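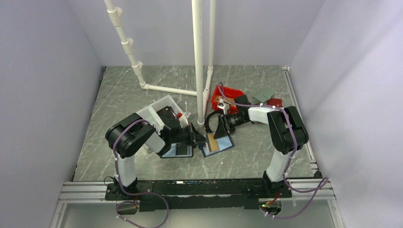

*Station 4, fixed camera view. Two-arm cell with pipe frame, basket and red bin.*

# Cable and panel task: proposed recording rules for the winter set

**Board:** Shared Recording Practice > Two-arm stations
**Opened:** December 9, 2023

---

**plenwood_station4**

Colleagues are invited to comment on the recording rules proposed for the next set of demonstrations at Plenwood. The set will comprise 2,000 episodes, all recorded by an operator driving both arms from the leader pair. The view at the head of this thread is from the fixed camera, with both grippers over the centre panel and the pipe frame standing on the far half of the surface.

The proposed rules are as follows.

1. Each episode shall begin with both grippers clear of the panels and shall end when both have returned to that state.
2. The basket and the bin shall be moved between episodes. The pipe frame shall stay where it is for a full session.
3. An episode in which an item is dropped shall be discarded, and the layout shall be reset before the next attempt.
4. Operators shall change over after every 30 episodes.

Comments on rule 3 would be particularly welcome. It was carried over from the June set without discussion.

---

**vondel_records**

Thank you for circulating the draft. Vondel supports rules 1 and 4 as written.

We cannot support rule 3. When the June set was used for training here, the resulting policy performed acceptably until its first poor grasp. After that it went on closing the gripper on nothing, or carried an empty gripper to the bin and opened it there. There were no examples in the set of an operator noticing a drop and going back for the item. We ask that dropped items be retained wherever the operator recovers within the same episode.

---

**belanger_review**

Bélanger takes the opposite view on rule 3 and asks that it stand.

Our reviewers found that episodes containing a drop also contain a good deal of hesitation. The operator pauses, looks at a second camera view, moves one arm away and brings it back. A policy trained on that material learns the pause as readily as the recovery. We had to remove such episodes by hand from an earlier collection of our own, and the work was slow.

If recoveries are wanted, they should be recorded on purpose, as a separate group, with the item placed in an awkward position before recording begins.

---

**vondel_records**

A placed item is a different matter from a dropped one. The arms start from rest in the first case. In the second they are already close to the work, often with one gripper still holding something, and it is from that position that the policy must learn to continue. We would accept hesitation in the data if it were marked.

---

**alleck_cells**

May I raise the layout before rule 3 is settled?

In the posted view the right gripper hides part of the red bin, and the left forearm and gripper cover the front of the basket. If this camera is the only source for deciding whether an item has been placed, the reviewer will be guessing in a fair share of cases. Alleck had this difficulty and dealt with it by ending every episode with the arms drawn well back, so that the last moments of the recording show both containers.

I would also ask whether the gray-green pieces at the right are meant to be part of the task. They are very close in colour to the work surface. The dark red piece next to them is far easier to make out.

---

**plenwood_station4**

Both points are noted.

The gray-green pieces are part of the task. Low contrast was wanted in a portion of the set, as the earlier material consisted almost wholly of bright items. They will be labelled as a separate item group so that any site may leave them out of training.

On the view of the containers, the wrist cameras will be recorded as well, but the Alleck practice is sensible and costs little. Rule 1 will be amended to require that the arms be drawn back far enough to leave both containers in full view of the fixed camera.

---

**belanger_review**

We have a question on rule 2. Why is the frame to remain in place for a full session? The thick vertical pipe comes down to the middle of the work area, and the operators will soon settle on one route past it. Our concern is that the policy will learn that route and no other.

---

**plenwood_station4**

The frame takes some time to move and must be checked for clearance against both arms afterwards. Moving it between episodes would reduce the daily total more than the schedule allows. We could move it at each change of operator.

---

**belanger_review**

That would meet our concern.

---

**alleck_cells**

Agreed, with one request. Please write down the frame position at each change, even if only as a photograph from the fixed camera. We were once given a set without this record and had to sort the sessions by eye.

A lesser matter: both arm cables hang in wide loops, and the right one passes above the bin. Could they be tied in the same manner throughout? Where a loop moves about from one session to the next, it adds a difference to the images that has no bearing on the task.

---

**vondel_records**

We would leave the cables alone. They will not hang in the same way at every site, and a policy that depends on the shape of a loop is of little use to us. Some variation there is welcome.

---

**alleck_cells**

I do not agree, but I will not press it, provided the loops are kept clear of the grippers.

---

**plenwood_station4**

Revised wording is given below for comment.

- **Rule 1.** Each episode shall begin and end with both arms drawn back and both containers in full view of the fixed camera.
- **Rule 2.** The basket and the bin shall be moved between episodes. The frame shall be moved at each change of operator and its position recorded.
- **Rule 3.** An episode in which an item is dropped shall be kept if the operator recovers it with no more than 2 attempts. It shall carry the label "recovery", with the start and end of the recovery marked. All other episodes with a drop shall be discarded.
- **Rule 4.** Unchanged.

Cable ties will be checked at the start of each session. No fixed shape for the loops will be required.

---

**belanger_review**

We maintain our objection to rule 3 but can work with the labels – provided they are entered by the reviewer and not by the operator. Bélanger will leave the labelled episodes out of its first training run and report the comparison on this board.

---

**vondel_records**

Vondel will train on the full set and report in the same place. We have no objection to labelling by the reviewer.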